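Can It Tidy Up Yet? A Gallery of Small Chores
By Hauwa Lawal, 22nd November

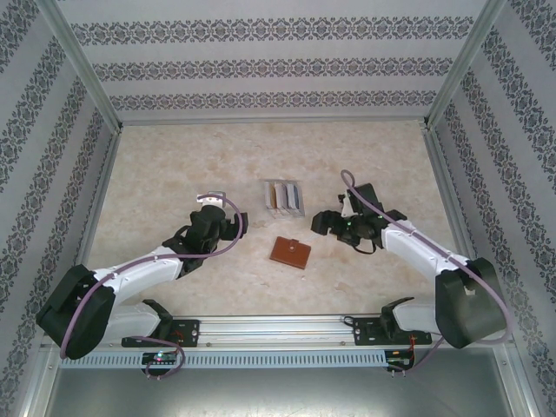

People ask me all the time when a machine is going to do the housework, and my answer keeps getting longer. The big stuff is mostly solved or mostly hopeless. Floors get vacuumed, dishes get washed once a human has loaded them, and nothing on the market will carry a laundry pile upstairs and put it in the right drawers. What I love are the jobs in between, the little bits of putting-away that take you four seconds and that you never think about. Four slim booklets standing on edge, packed side by side, with a brown leather wallet lying flat next to them: you could clear that up while talking on the phone. For two arms with a gripper each, it's a proper puzzle. Pulling one booklet out of a tight row means getting a finger into a gap that is hardly there, and the wallet asks for a completely different grip, low and close to the surface. I could watch this kind of thing all afternoon (and I have!).

I've been keeping notes on chores like this since May, when Tobiloba Ekpo let me sit in at Tetmont for a week and ask far too many questions. I came home with 55 pages of handwriting and a new respect for anyone who has ever straightened a bookshelf. A few of those notes follow, tidied up a bit.

Things that stand on edge

Books, folders, greeting cards, mail in a rack. We tip the one we want forward with a fingertip and then pinch it. Tobiloba calls this "the library move" and says it's harder to get right than picking up an egg. The neighbors have to stay standing, too. A row that falls over halfway through turns one job into five.

Things that lie flat

Wallets, phones, coasters, bank cards. A wallet is one of the kinder ones, with some thickness to grab. A single bank card on a smooth table is still a horror. I tried it at home wearing oven mitts, which I recommend to anybody who thinks grippers are clumsy, and it took me most of a cup of tea.

Two hands

One arm holds, the other pulls. This is where I got really excited at Tetmont. In one run of 124 tries at taking a folded leaflet out of a sleeve, the two-armed setup did better than I had expected, and the misses were interesting – mostly a matter of one arm letting go a touch too soon.

On the shop floor

A stationery shop called Joder, in Nilludham, let me follow the closing routine one evening. Refacing the card racks is the job they would hand over tomorrow if they could. There are 534 pockets, and customers put things back in whatever pocket is nearest. A machine that worked slowly all night would be fine, since the shop is shut anyway. Slow is all right! I think we forget that when we compare these things to ourselves.

So, yet?

For a tidy tabletop with a handful of known objects, I'd say we're close. For my kitchen counter, no. Akpan, the little repair shop below my apartment, has a drawer of loose screws that I plan to use as my personal test for the next ten years.

If you have a chore you'd like me to look into, send it in. The last request was for matching socks, and I have a lot to say about socks.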